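タイル製造工場 見学報告(Stiltard 第二工場)

報告者:Misaki Nishimura
見学日:2018-06-01

1. 見学の目的
内装用モザイクタイルの色幅管理と、ユニット貼り工程における目地精度の実態を確認する。当社で担当している浴室および店舗改修において、納入ロット間の色差に起因する手直しが続いており、製造側の管理基準を把握しておく必要があった。

2. 工程の概要
見学順路は原料受入、造粒、成形、施釉、焼成、選別、ユニット貼り、出荷検査の順である。原料は粘土、長石、珪石を湿式粉砕し、スプレードライヤーで顆粒化する。顆粒の水分は成形時の密度に直接影響するため、サイロ出口で連続測定している。測定値はライン脇の表示盤に出るが、管理範囲の数値は非公開とのことであった。

成形は乾式プレスによる。小口のモザイクは一度の加圧で多数個を取り、金型の摩耗は製品厚さの推移から判断する。交換時期は加圧回数のみで決めず、厚さのばらつきが基準を超えた時点で前倒しする。金型の保管棚には個体ごとの履歴票が付いており、補修箇所と担当者名が手書きで残されていた。

3. 施釉と焼成
施釉はスプレー方式である。釉薬の比重と粘度は調合ごとに測定し、試験片を焼いて色を確認してから本ラインに流す。黄、橙、茶系の釉薬は焼成雰囲気と最高温度の影響を受けやすく、同一調合でも窯内の位置で発色が変わる。説明によれば、暖色系の品番「Wovau」ではこの変動を欠点として扱わず、色幅として許容範囲を定めている。

窯はローラーハースキルン1基で、炉長は約29 m。焼成帯の温度は幅方向の複数点で監視する。見学時は白系の無地を流しており、Wovauの焼成は見ることができなかった。切替時には窯内に空きを設け、前品種の釉薬成分の影響を避けるという。

4. 選別
焼成後のタイルは寸法、反り、釉面の順に検査する。寸法と反りは自動測定、釉面は目視が主である。目視の照明は色温度を固定し、作業者の位置にも床に印がある。色は5段階に区分し、限度見本と照合する。限度見本は退色と汚れを避けるため遮光箱に保管し、8か月ごとに更新する。無地品では隣り合う段階を混ぜないが、色幅品では段階ごとの配合比を指定して混合する。

5. ユニット貼り
混合後のタイルは樹脂製の型枠に落とし込み、裏面にネットを接着する。型枠への充填は振動による。濃色が一か所に集まった場合は、作業者が数枚を抜いて入れ替える。入替えの判断基準を質問したところ、文書化はされておらず、熟練者の作成した良否見本の写真を参照しているとの回答であった。

目地幅は型枠の仕切りで決まる。したがってユニット内の精度は安定しているが、ユニット間の目地は現場の施工に依存する。ネットの端部が出すぎていると隣のユニットと干渉するため、裁断後に四辺を確認している。接着剤の養生は棚で行い、裏面を指触して移りがないことを確かめてから梱包に回す。

6. 意匠上の留意点
黄・橙系の壁は、隣接面の色によって見え方が変わる。
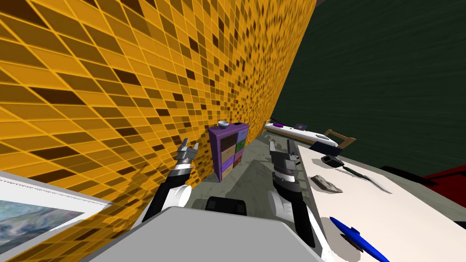
図1 CG。黄・橙系モザイク壁と濃緑色壁の取合い。

濃色タイルの散らし方が不規則な場合、遠目には壁全体の明度が下がって見える。担当者の説明では、濃色の配合比は見本板1枚では判断しにくく、壁面の大きさで確認することを推奨している。目地色についても同様で、明るい目地は格子を強調するため、割付の狂いが目立ちやすい。入隅部は特に注意を要し、タイルの切断寸法が小さくならないよう、割付の起点を事前に協議することが望ましい。

7. 質疑
問 追加発注時に同じ色調を確保できるか。
答 無地品はロット番号の指定により在庫の範囲で対応する。色幅品は配合比を再現するが、完全な一致は保証しない。予備材は初回発注に含めてほしい。

問 濡れがかり部での使用制限はあるか。
答 ネット裏貼り品は、接着剤の耐水区分を品番ごとに確認のこと。型式804は浴室壁まで可、浴槽内は不可。

問 施工前の仮並べは必要か。
答 必要。複数の箱を同時に開梱し、箱をまたいで混ぜて使用する。

8. 所見
(1) 手直しの原因のうち、箱単位で順に貼り進めたことによる色の偏りは、当社側の施工手順で改善できる。施工要領書に混ぜ貼りの項を追加する。
(2) 色幅品の検収は見本板との照合だけでは不十分である。次回のBindance改修工事では、施工前に仮並べを行い、設計者の立会いを求める。
(3) ユニット貼りの入替え基準が写真見本のみである点は、納入品の差につながる可能性がある。良否見本の写しの提供を依頼し、先方で検討中。回答は11月の定例打合せで受ける予定。

配布資料:工程図、釉薬別注意事項、型式804施工要領(いずれも資料室に保管)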